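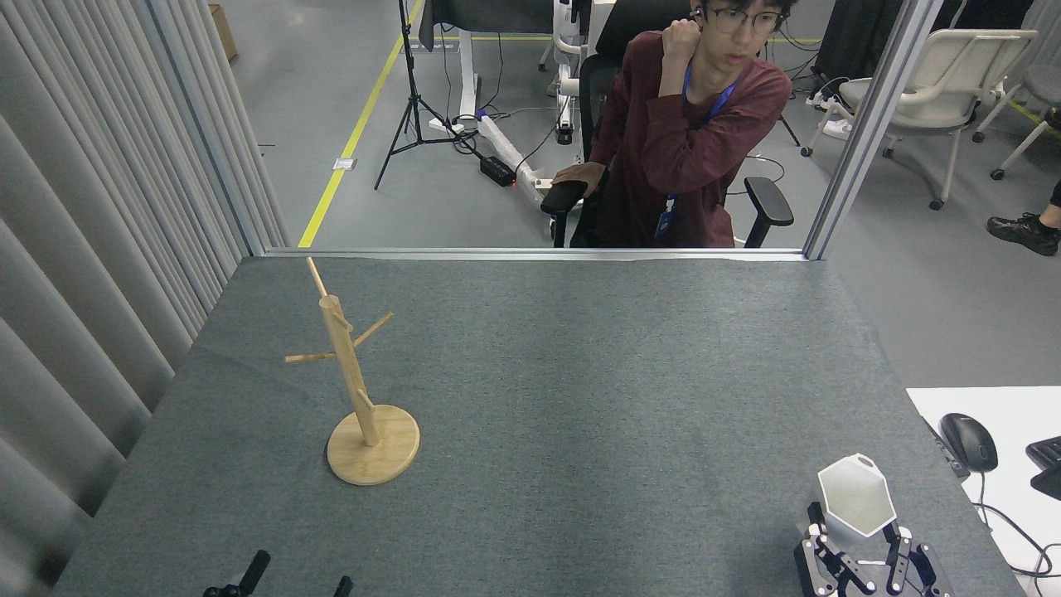

## 4.2 What changed for the people at the bench

**Figure 3.** The mug tree task at the felt-covered table. One gripper holds a white hexagonal cup; both pegs of the tree are still free.

Before we turn to the interviews, it is worth lingering on how ordinary the work at Sitlow is. A cup has to go on a peg, and then another cup, and so on through the shift. In April the Illia line took over 248 of these placements a day, and the staff who used to do them by hand moved to watching, resetting and, now and then, stepping in (Figure 3).

We had expected people to talk mostly about speed. They were kind enough to talk to us at length, and what they kept coming back to was attention. Hanging cups by hand had left their minds free to wander or chat with a neighbor, while watching an arm do it asked for a steady sort of looking that several of them found more tiring than the lifting ever was. Fabrice Guérin, who had done the job by hand at Lecomte for years before joining Sitlow, told us he missed "knowing in my fingers that the thing was on."

There were gains too, and we would not want to pass over them. Sore wrists came up far less often in the second round of talks, and newer staff liked being asked where the tree should stand. Section 4.3 looks at how those requests were handled.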